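The cash drawer checklist, with my comments

14 shares | 6 comments

I've been running the register side of Soltine long enough to have taken in some bad paper, and every March I redo the sheet we keep taped inside the counter door. Musyoka Simiyu asked if he could have a copy for his place over in Fleltcombe, so I typed it up, and then I kept adding notes to myself under each line, and now it's this. The checks are the short lines. The rambling is all mine!

BEFORE OPENING

[ ] Drawer counted by two people, both initials on the slip.
We start with 500 in the drawer. Both people count it separately and write the number down before they say it out loud. If you say it first, the other person hears it and "finds" the same number (I've done this myself, half asleep, and we were short a ten).

[ ] Counterfeit pen checked on a scrap of plain copy paper.
It should leave a dark mark. If the mark comes out faint, toss the pen. Write the month you opened it on the cap with a marker, otherwise you'll have four pens in a cup and no idea which one is any good.

[ ] UV lamp turns on, and the shade is in place.
Ours is a Brirkavex, the little desk kind. The shade matters more than the lamp, I think, because with the overhead lights on you can barely see the glow. Nobody looks straight into the bulb, please. Unplug it before you wipe it down.

[ ] Drop safe closed and locked, slot clear.
Push a folded slip of paper through the slot. Last spring an envelope got stuck halfway and sat there all morning where anyone could have pulled it out.

EVERY BILL, TWENTY AND UP

[ ] Feel it.
Real bills have a slight roughness to them, from the raised printing. Run a fingernail over the shoulder of the portrait. New bills are easier to feel than old ones, and a bill that's been through somebody's pants pocket and the washer can feel wrong and be perfectly fine. So this is a first check and never the only one.

[ ] Hold it to the light and find the watermark.
On the newer designs it should match the portrait. This catches the bleached ones, where somebody washes the ink off a five and prints a hundred on it. The paper is real, so the pen says it's fine, and then you hold it up and there's a big 5 in the watermark area, or Lincoln looking at you off a hundred. I still get a little thrill from that one, I'm sorry to say.

[ ] Find the thread and read it.
The thread has the amount printed on it in tiny letters. Under the lamp it glows green on a twenty, yellow on a fifty and pink on a hundred. Esmaeil Ahmadpour wrote the colors on a strip of masking tape along the bottom of our lamp and it's the most useful thing on the whole counter.

[ ] Tilt it.
The number in the lower right corner shifts from copper to green on the current design. On the current hundred there's also the blue ribbon with the bells and 100s that move when you tip it. If the ribbon looks printed on, it's worth a second look, since the real one is woven into the paper.

[ ] If you have two of the same bill, compare serial numbers.
Takes a second. Matching numbers on two bills in one customer's hand is a very bad sign.

OLDER BILLS

[ ] Don't refuse a bill only for being old.
This is where my staff get nervous and I don't blame them. Older notes don't have the color shifting ink, and the really old ones don't have the thread or the watermark either. US paper money stays good no matter when it was printed. Every time there's talk of a redesign, somebody comes in asking if they need to trade in the coffee can money, and they don't.

[ ] Ask for a second person if you can't decide.
Call me or call Nima Mirzaei. We'd both much sooner walk over for a good bill than find a bad one at close.

IF YOU THINK IT'S BAD

[ ] Stay calm and stay polite.
Most people handing you a fake have no clue. They got it as change somewhere, same as you're about to.

[ ] Don't hand it back if you can safely keep it.
Safely is the word I want underlined. If the person is angry or wants it back, let it go. No bill is worth a scuffle, and I mean that for every one of you, including the tall ones.

[ ] Handle it as little as possible and put it in an envelope.
Initial and date the envelope. We used to initial the bill itself along the white border, and some of the guidance says to do that, so ask your local police what they like.

[ ] Write down what you remember.
Time, what they bought, what they looked like, car if you saw one. Do it right away. I once waited until after lunch and could come up with "a jacket."

[ ] Call the police.
They or the bank take it from there.

AT CLOSE

[ ] Large bills run under the lamp again before the deposit bag is sealed.
[ ] Nothing over 2000 stays in the building overnight.
[ ] Deposit slip number copied into the book.
Slip 667 went missing from our book for a whole week because I'd written it on the back of a receipt. It was in my coat.

[ ] Two people walk to the car.
Different route and different time when you can manage it. We usually go by 7, and on Thursday we go earlier as we close early.

THINGS I CHANGED THIS YEAR

I moved the tilt check after the thread check, as people were tilting, getting excited about the ink, and skipping everything else. I took the pen out of the "every bill" part completely. It's fine as an extra but it gave us way too much confidence, and the two worst bills we ever took had both passed it. Mr. Subramaniam next door still swears by his and we have agreed to stop talking about it.

I also made the type bigger. You're welcome, Nima.

If you print this out, leave some room at the bottom for your bank's number and your local police non-emergency line. Ours are written in pencil and I keep meaning to fix that.

Tahmineh Mousavi
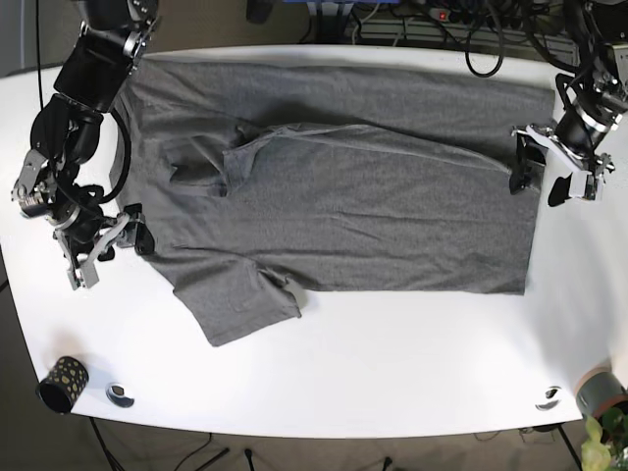
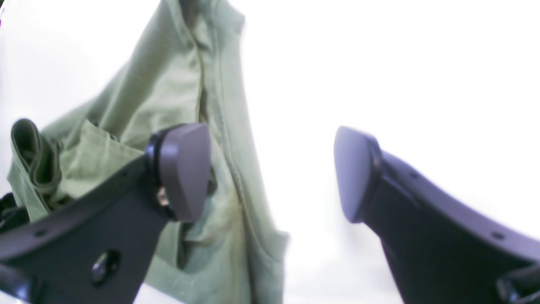
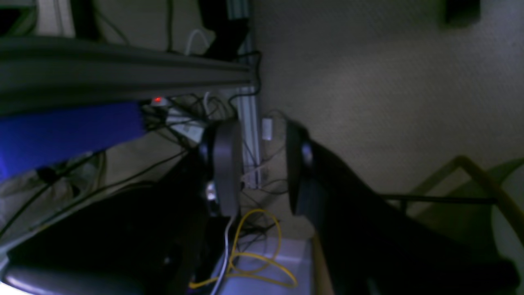
Will the bank pay me back for a fake bill if I turn it in?

You won't be paid back for it. The bank takes the bill, passes it along to be examined, and the loss is yours unless it's found to be real after all. Some business insurance policies cover part of it, so check yours, and keep the envelope notes and any receipt the bank gives you in case you need to show them.

6 comments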